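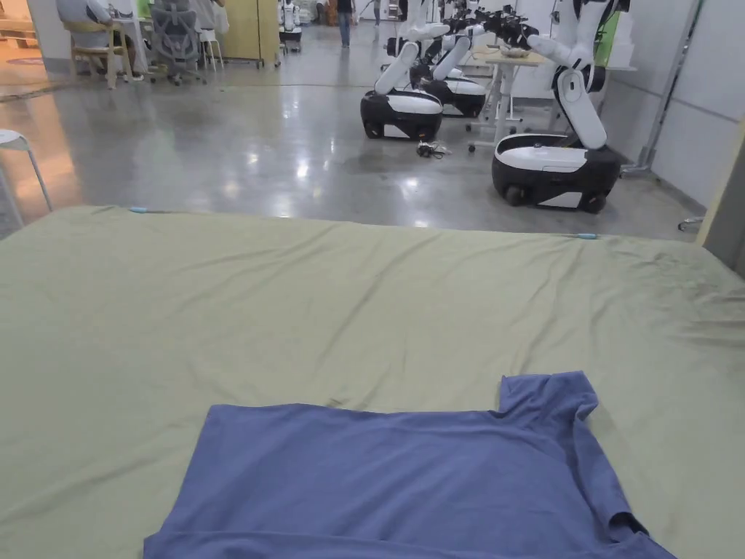
2026-09-13, Chiến Lại

Still on the plant dye shrinkage question, and I've gone back to my May notes because the woad numbers looked daft. For the new swatches I want a blue about like the T-shirt laid out on the green sheet, maybe a touch greyer. Zoubi alum again, 6 g per 100 g of cloth.
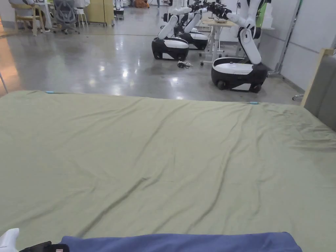
Green sheet, clipped along the far edge.

Weld first, then woad, two dips (the Denach pot holds heat much better!).

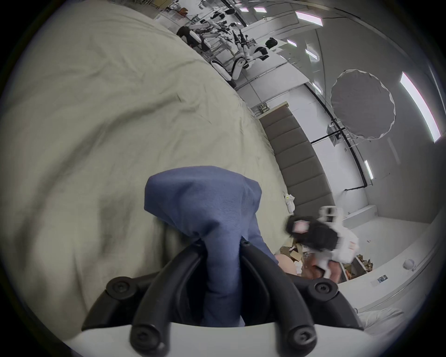

I'd still like to try one with soft water before ordering more.
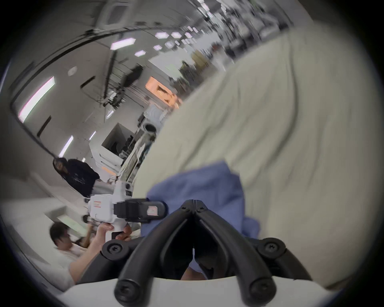 Blue cloth on beige.

Recent entries
Madder, second go
Brastetti scales drifting again
Rinse times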